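Bustard Bike Help > Care and Cleaning

White saddle turning blue from jeans, and is it worn out?

tillerman_k

I ride to work most days in regular pants, usually dark jeans, and my white saddle has picked up a blue-gray stain on both sides where my thighs rub. I bought the bike used two years ago, and the saddle came with it. It has some 2,000 miles on it from me and I don't know how many from before.

So far I have tried dish soap and warm water, which took off the road dirt and left the blue. Then I tried a kitchen spray cleaner, which did a little more but made the cover feel dry. I stopped there. I don't want to crack it.

What I want to know is what takes dye out of a synthetic cover without ruining it, and how to keep it from coming back. Also, the seat has started to creak when I stand up and sit back down. Is that the cover, the rails, or the post? I weigh 172 if that matters. The saddle is not fancy but it fits me and I would like to keep it.

The post is a plain Hovdale aluminum one with a two-bolt clamp.

Posted on a Sunday, 3 replies wanted, got 2 so far

mudguard_annex

Dye transfer is a different problem from dirt. Soap won't do much because the color has gone into the top layer of the cover. What works for me, from mildest to strongest:

Start with a white pencil eraser or a melamine sponge, damp, with almost no pressure. The sponge is a fine abrasive, so it takes off a bit of the cover along with the stain. Two or three light passes and then stop and look. If your saddle has printed graphics, stay off them completely. They go before the stain does.

If that isn't enough, use rubbing alcohol on a cotton cloth. Test it under the nose first and wait ten minutes. If the cover gets tacky or color from the print comes off on the cloth, don't use it. If it's fine, wipe, turn to a clean part of the cloth, wipe again. Don't soak it. Wash with plain soapy water when you are done and let it dry out of the sun.

Do not use bleach. It can yellow a synthetic cover and it gets into the stitching. Same goes for acetone and anything sold as paint thinner.

I take the saddle off the bike before cleaning it. You can get at the sides properly and you aren't dripping onto the frame. Put a wrap of tape around the post at the collar first if you pull the whole post, so the height goes back where it was. Mark the rails too, right at the front of the clamp. I keep a folded cloth and a shallow tray out for the job, and the bolts and clamp halves go in the tray so they don't roll off the bench. 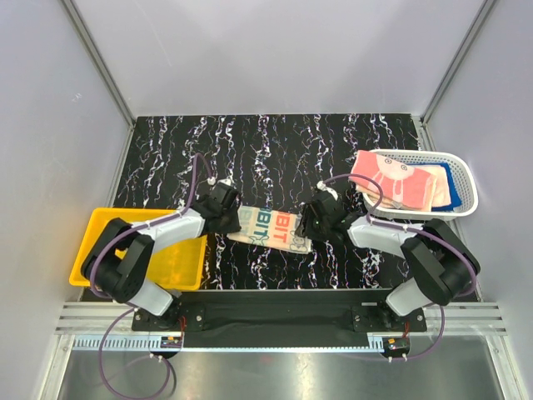
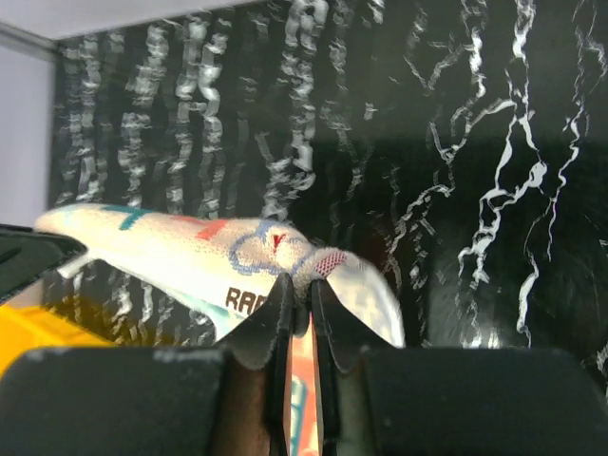
Cloth and yellow tray in the first photo, white saddle in the second

After cleaning, put on a vinyl protectant without silicone oil. I use the Skorner one. The silicone kind makes the seat slippery for a week and you slide forward on every stop. Protectant slows the staining down but it won't prevent it. New dark denim will still mark a white seat, so wash the jeans a few times before riding in them, or put a cover on the saddle for the commute.

On the creak: it could be any of the three. Take the clamp apart, wipe all of it clean, put a thin smear of grease on the bolt threads and where the rails sit, and tighten both bolts a little at a time to whatever the maker lists. Most creaks are gone after that. If yours isn't, push down on the nose by hand and listen underneath. A noise from where the rails plug into the shell means the saddle itself.

oldfreewheel

just get a black one. I had a white Mazurek and gave up after the first summer

check the rails for bends before you spend time on the stain

tillerman_k

Thanks. Did the eraser and then the alcohol test under the nose, no color came off so I did the sides. Most of the blue is gone. There is a faint shadow on the left side that I can live with.

Cleaned and greased the clamp and the creak is a lot quieter, but still there when I sit down hard. The rails look straight. Going to pull the post next and clean inside the seat tube.

mudguard_annex

Do that. Grease for an aluminum post in a steel or aluminum frame, carbon paste if either part is carbon. Clean the collar as well, there is usually grit in the slot.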